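Buying and Planning a Two-Arm Bench Cell: Frequently Asked Questions
Wivumgate Equipment Planning. Last revised 3/18/21

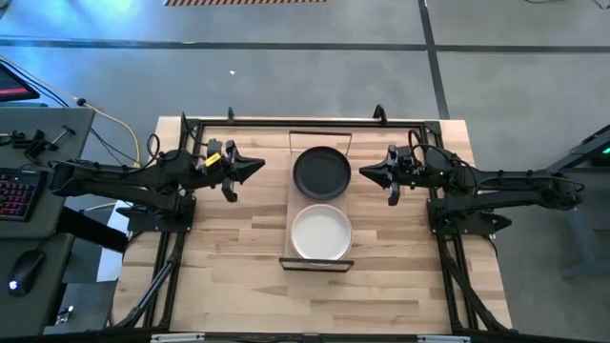
Two-arm bench cell with a tray and two round dishes.

Scope

What does this FAQ cover?
Budget, space and ordering for a bench cell with two small arms that work on a shared tabletop. It does not cover floor-mounted industrial arms, conveyors or mobile bases. Those go through the capital equipment form.

Who should read it?
Anyone preparing a purchase request for the September cycle. Requests already approved do not need to be resubmitted.

Budget

What goes on the quote?
The arms, grippers, mounting plates, table, perimeter frame, control computer, power supplies and cabling. Quotes that list only the arms are returned. Ask the supplier to put each gripper on its own line, as grippers are replaced more often than arms and are charged to a different account.

How much contingency should I add?
15 percent of the hardware subtotal. Do not apply it to shipping or tax.

Are trays, dishes and other work items part of the cell?
No. Enter them as consumables. Buy duplicates of anything the arms will handle. If a test depends on dish diameter or rim height, order all pieces from one lot and keep the part number in the request.

Can I buy one arm now and the other later?
Yes, but the table and frame must be sized for both from the start. Moving a mounting plate after the cell is set up means repeating the calibration, and the labor is charged to the requester.

Which suppliers are set up for ordering?
Zolari for arms and grippers, Luteo for frames and mounting plates. Vương supplies tabletops cut to size. Other suppliers need a vendor form before a purchase order can be issued. Allow extra time for this.

Space and site

How much floor space is needed?
Plan for the table plus clearance on all sides. Arms mounted on opposite sides extend past the table edges, and the elbows can swing farther out than the base. Measure clearance from the outermost position of the arm. The supplier drawing shows this as the swept envelope.

Can the operator desk stand next to the table?
Yes, provided the monitor, keyboard and chair are outside the swept envelope. Show the desk on the floor plan.

What tabletop material is accepted?
Solid wood or a wood-faced panel is acceptable for light loads if the plates are bolted through or clamped to the frame. Wood screws alone are not accepted. A patterned surface can affect vision software, so check with whoever will run it before ordering. A plain mat can be added later at low cost.

What power is required?
2 grounded outlets on one circuit, within reach of the table without extension cords. State the circuit number on the request.

How should cables be handled?
Leave enough slack at the wrist and elbow for full joint travel. Order cable covers for any run that crosses a walkway. They are often left off and end up as a separate order with its own shipping charge.

Ordering and delivery

What lead time should I plan for?
60 days from purchase order to delivery for a complete cell. Frames usually arrive first. Storage is the requester's responsibility until installation.

How long does installation take?
2 days if power and network are in place. Calibration is included in the Zolari installation fee. Tabletop fitting is not.

When does the warranty start?
On delivery, regardless of the installation date. Ask for a later delivery date if the room is not ready.

What spares should be ordered with the cell?
A set of gripper fingers, a wrist cable for each arm and a fuse kit. Spare joints are not stocked locally and should be quoted only if downtime would stop a funded project.

Can I reuse an existing control computer?
Submit the model and operating system version with the request. Reuse is approved case by case.

Where do I send the request?
To the Wivumgate equipment desk, with the quote, floor plan and circuit number attached. Incomplete requests are held until the missing items are received.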